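## Tips for recording kitchen-counter demonstrations

Notes from the Hullden counter set, last revised February 19, 2026. They apply to simulated kitchens first, but most of them carry over to a real bench.

**Vary the layout, keep the task.** Run 8 episodes per layout, then shuffle. A policy trained on one tidy arrangement learns the arrangement.

**Leave clutter in.** Spoons, bottles and sponges that play no part in the task should stay on the counter. Mix thin items with tall ones — thin ones are harder to grasp, tall ones block the approach. 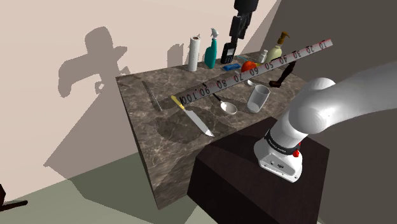

**Check for collisions at spawn.** Long objects cause most of the trouble. Let the physics settle for 40 steps before recording, and discard any layout where an item is still moving or has come to rest off the surface.

**Approach from above, slowly.** Stop 7 cm over the target, align the fingers, then descend. Operators who skip the stop produce jerky paths that have to be trimmed later.

**Keep the failures.** Label a missed grasp and save it in its own folder. Triltelero reads the label from the episode name, so use "miss" and nothing longer.

**Back up before filtering.** The July set had 1,020 episodes before the filter ran with the wrong threshold. Copy the raw files to a second disk first.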